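How to prepare sound cues for a site-specific dance piece

Posted January 21, 2016 by Glykeria Tzavaras

Most dance scores are played in a theater with a booth, a fixed speaker rig and a technician who knows the room. Outdoors, or in a parking structure or a stairwell, you get none of that. These are the steps I used for Tsikata, a 27 minute work for three dancers.

Walk the site first

Go at the hour of the performance. Clap once in each area where dancers will work and listen to how long the sound hangs. Write down any steady noise, such as fans or traffic. A quiet passage that works in the studio may vanish next to a ventilation grate.

Break the score into cues

Do not run the whole score as one file. Cut it wherever the dancers can hold a position for a few seconds. Name each file with the cue number first, then the area, then the section title. Leave two seconds of silence at the head of every file and let the tail ring out in full.

Make the cue sheet

Use one line per cue. Give the number, the movement that triggers it, the speaker it goes to and the level. Narayanan Arumugam called our show from a printed sheet in 16 point type, and he could read it under a clip light.

Place the speakers

Start with one speaker per area, at ear height, facing away from the nearest hard wall. Have a dancer mark through the phrase while you stand where the audience will be. If the beat smears, move the speaker closer to the dancers and turn it down. Tape the final position on the floor.
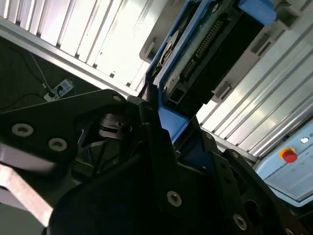
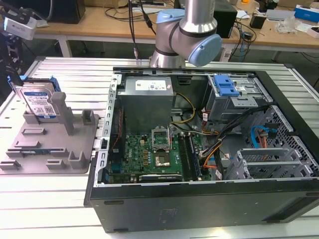
Open computer case on the slatted table. 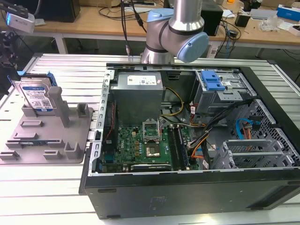
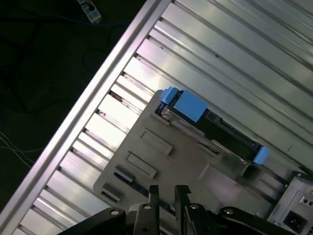
Rehearse the handoffs

The hardest cues are the ones where sound moves from one area to the next. Run each of these alone, without the rest of the piece, until the caller and the dancers agree on the trigger. We picked a movement the caller could see from the side, usually an arm or a full turn. Breath cues did not work at that distance.

Do one complete run with people standing in for the audience. Bodies soak up high frequencies, so expect to raise the levels a little afterward. Write the new levels on the cue sheet in pen and date the sheet.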